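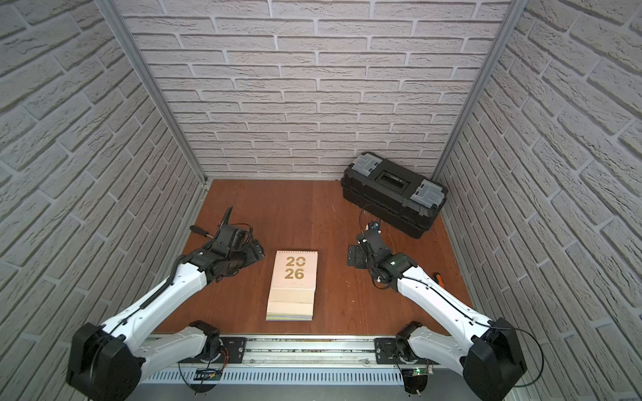

Both arms on the shared rail, with the desk calendar between the grippers.

Teaching by hand at Kolarby, November

The Kolarby bench is set up for two-arm tasks. Hsiu-ying Yuen does most of the demonstrating by remote control and Fedir Tkachuk checks the recordings. Each task gets up to 27 demonstrations before we try training on it, and any run with a dropped item is thrown out.

The current list covers tidying a work table: tools put away in the toolbox, papers and small parts moved to one side. The calendar is the awkward one. Its spiral edge catches on a finger if the operator comes in too low, so Fedir has asked for a slower approach from both sides. Screwdrivers are picked up by the handle, whichever colour it is.

Sessions start at 10 and stop for lunch.

Recent galleries
Niltus: folding cloths with one arm
Mak bench rebuild
Hallby open afternoon
Cable sorting, second try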